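Equipment notes: before we sign for the folding pilot

Monday, August 29, 2022

The Drimuvar quote came in last week and I've read it more times than it deserves. For anyone who missed the June meeting, the plan is to put laundry folding into next year's program, starting with hand-held grippers to record people doing the job at home, and moving to arms once there's enough to train on. Platmont wants a yes or no before the budget closes. I lean toward no on the arms and a grudging yes on the grippers.

The price on the front page covers hardware only. Mounts, spare finger pads, storage and the hours of whoever sorts the recordings are all on us. The line for spares is $2,000, and the vendor couldn't tell me how long a set of pads lasts on denim. I asked twice. The reply was a brochure.
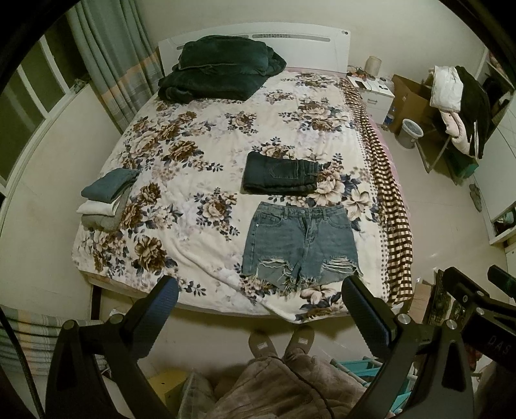

Folded jeans, ripped shorts still laid flat, and a gripper reaching in from the bottom with part of another at the right edge.

Look at what the work is made of. Jeans in a neat rectangle are the easy end of it. Frayed hems and loose threads are another matter, and so is a soft printed blanket underneath that wrinkles in its own way. The demo at Firkidis used square towels on a bare table, and I would like to see the same arm try those shorts before we talk about a purchase order.

Flurina Kälin has argued that we should buy all the arms at once to get the discount. Her math is fine as far as it goes. It assumes every arm is in use from the first week, and our last three purchases sat in crates while we waited for power supplies. Hoshino will rent for 14 weeks with service included, at a higher rate per week, and we can send the things back.

What I'd put in the budget for now: 4 pairs of grippers, 40 spare pads, and paid time for sorting. No arms. If Drimuvar will put a pad replacement rate in writing, I'll read the quote again.

Comments to me by Friday, please, and with numbers attached if you have them.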